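Uvberg Weight Room Items, release 9

Contents
Still images and item labels from a small weight room, collected for work on sorting and putting away loose gym items. The set holds 357 images and 19 label classes. Labels cover towels, barbell clips, plates, dumbbells, benches, pads and racks. Walls, floor and ceiling are not labeled.

Label files
One text file per image, same base name. Each line gives the class, the surface the item rests on, and a state field. State values for towels are folded, open and hung. State values for plates are mounted, racked and loose. Clips lying together on one surface share a single line under the class clip_group.

Surface names
bench_pad: any padded part of a bench, including separate raised pads
machine_pad: platform or roller of a fixed machine
rack: dumbbell rack
floor: everything else at ground level

Splits
80 percent of the images are in train, the rest in test. Images of the same layout stay in the same split.

Known issues
Dark plates against dark machine frames were often missed in the first pass and were relabeled in May. Printed towels were sometimes given two lines, one for the towel and one for the print. The second line has been removed. Cables are labeled only where they carry a handle or bar.

Sample layout
Folded towel with a cartoon print on bench_pad, state folded. Silver barbell clips on the raised pad to its left, clip_group. Plates with yellow markings on the machine and on the cable tower, state mounted. Dumbbells on rack. 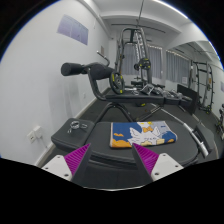
Khattak Facilities Data Team
Maintained under the Flerano project. Corrections go in the issue tracker with the image name and line number.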